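Home | Forums | Arts & Culture | Public Art and Places | Log in

Surnport tannery site - studios and exhibition hall, what do we think?

quayside_meg
The plans for the old tannery are finally on display at the library, so I went and had a look this morning. For anyone who hasn't seen them: Andero want to turn the whole site into an arts quarter. That means 50 studios, a hall for touring exhibitions, a small theater with 216 seats, rehearsal rooms and a row of shops along the river side. The drawings are by the Shehata office, with Hicham Shehata down as lead architect. If it gets through planning, the first building could open next October.

I'm mostly in favor. The site has been fenced off since I moved here and there is nowhere in town to show anything bigger than a coat closet. My one worry is who gets the studios. The boards say "affordable" four times and never give a rent.

tobin_k
I went too. The model is nice. The rent question is the only question. Zolport did the same thing with their grain warehouse and half the studios are now occupied by web design companies and a place that sells candles. The painters who were in the brochure left after the second rent review.

ochre
That isn't quite fair on Zolport. I had a studio there for three years and it was good while it lasted. The rent went up because the city's support ran out, and everyone knew the date it would run out. People signed anyway. I did.

The building itself worked well. Good north light, a freight elevator that could take a full sheet of steel, a wash-up area on every floor. If Surnport gets those three things I would move in on the first day.

tobin_k
You're making my point for me. It worked until the money stopped. Who pays here when the money stops?

quayside_meg
The display says the shops will cover part of the running costs. It doesn't say how much. There's a public session on the plans at 6:30 pm in the reading room, and Sadia Rind from Andero is meant to be taking questions. I'll go and report back.

pellworth
I run a two-person sound and light workshop, and I would like to know what "studio" means in this plan. Two of us need a bench each, a lot of sockets, and permission to make noise after 5 pm. Most arts developments are planned for people who draw at a table. We were turned down at the last place because the lease said no power tools.
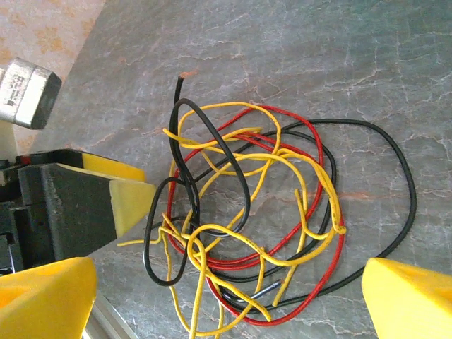
We also need to get a van to the door. On the plan I saw, the loading bay is on the far side of the theater and everything would have to be wheeled across the courtyard. That's fine for canvases. It's a problem for a rack of dimmers in the rain.

ochre
The ground floor units on the east side have double doors on the drawing. Look at sheet 4. I took those to be for sculptors and makers.

pellworth
Thanks, I missed that. I'll look again. If those are the maker units there are only six of them.

rmeinecke
Reinhold Meinecke here, I teach printmaking at the evening school. I have been through three of these plans in this town and none was built, so I would be careful about picking a unit. The difference this time is that Andero already own the land.

I disagree with the size of it. The hall is 2,611 square meters. Our last big group show took up less than a quarter of that and we struggled to fill the walls. A hall that size will be used for touring shows brought in from elsewhere, and local work will be in the corridor.

quayside_meg
I don't see touring shows as a bad thing. At the moment I take a train for two hours to see one.

rmeinecke
Neither do I. I only say that it should be described as what it is. The display calls it "a home for Surnport artists."

tobin_k
Agree with Reinhold. Build half the hall and use the savings to hold the rents down for ten years.

ochre
The savings wouldn't go to rents though. They'd go to Andero. A smaller hall just gets you a smaller hall.

quayside_meg
Back from the session. It was full, people standing along the shelves. Notes, in the order I wrote them down:

Rents: Sadia Rind said they will publish a figure before the planning vote. She would not give one tonight. She did say leases would be five years with one fixed increase in the middle.

Who chooses the tenants: a panel of five. Asmaa Soliman from the museum will chair it and two places will go to working artists, elected by the tenants once there are tenants. Someone asked who elects them before that and there wasn't a clear answer.

Power tools: allowed in the east units until 9 pm. I asked for you, pellworth. Vans can come in through the side gate before 10 in the morning.

Hall: Reinhold asked his question and was told that one room will be kept for local shows all year. It's the smaller room, around 635 square meters.

pellworth
Much appreciated. 9 pm works for us. Before 10 in the morning is less good, most of our get-outs finish at midnight and we unload the next afternoon. I'll put that in writing to them.

meriem_z
I was there as well (Meriem Zaki, I have the ceramics stall at the market). One thing missing from the notes: there's no kiln room. I asked and the architect said it could be "looked at." A kiln needs its own extraction and supply, and it's cheap to put in at the start and very expensive later. If any other potters are reading, please send a comment. It has more weight if they get several.

tobin_k
Five years with one fixed increase is better than I expected. I still want the number before I say anything kind.

rmeinecke
The year-round room is a fair answer. I would like to see it on the drawings, where at present it is marked "flexible event space."

meriem_z
Comment forms are at the library desk, or you can write to the planning office. They close at noon on the last day of the month.

ochre
Sent mine. Asked for a kiln room, a wash-up area on each floor and the freight elevator dimensions. Sheet 7 shows an elevator but it looks passenger size to me.

Recent topics in Public Art and Places
Zolport grain warehouse, five years on
Mural on the bus station wall - who looks after it?
Evening school print show, hanging help wanted
Is the museum still free in the winter?
Cheap plinths, where to get them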